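Sivura Rally Log

Point-by-point records of tennis matches from the Brastero club series, stored as plain CSV. One row is one point. The set holds 79 singles matches on hard courts, all best of three sets. Doubles and exhibition matches are left out.

Version 2, released Jan 28, 2021. It replaces the June release, which had the server column swapped in tiebreaks. 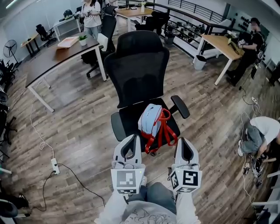
Thodoris Giannakopoulos
Data maintainer, Sivura

Files

matches.csv - one row per match: match_id, round, player_a, player_b, winner, retired
points.csv - one row per point, keyed on match_id and point_no
players.csv - player_id, hand, backhand (one or two), club
checks/ - scripts that rebuild the score from points.csv and compare it to matches.csv

Player names are not included. The player_id values are stable across releases, so old joins still work.

Columns in points.csv

server: a or b
serve_no: 1 or 2. Double faults are stored as 2 with rally_len set to 0.
rally_len: shots in the court, counting the serve. An ace is 1.
ending: winner, forced, unforced, ace, double_fault
side: deuce or ad
net: 1 if either player hit a volley, else 0
set_no, game_no, tiebreak: as scored by the chair umpire

Coding

Points were coded from match video by Thanasis Lazaridis and Iraklis Dimitriou, using the Tullance keyboard tool. Each coder worked alone. A sample of 16 matches was coded by both and the results compared. Most of the disagreement is in forced versus unforced errors. Treat that split with care, or merge the two values. 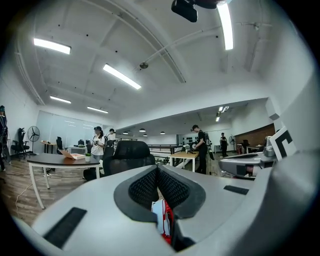 Fig. 2. Gripper, with fiducial marker at right.

Known problems

Rallies of over 25 shots were recounted by hand. Shorter ones were not.
In matches from the Vasilakis courts the far baseline is partly hidden by the net post. The net column is reliable there, but ending may not be.
Retired matches stop at the last completed point. The check script skips them unless run with --all.
Let serves are not recorded.

Use

Free for research and teaching. Please cite the release number. Send corrections with the match_id and point_no to Michalis Margaritis, who merges them before each release.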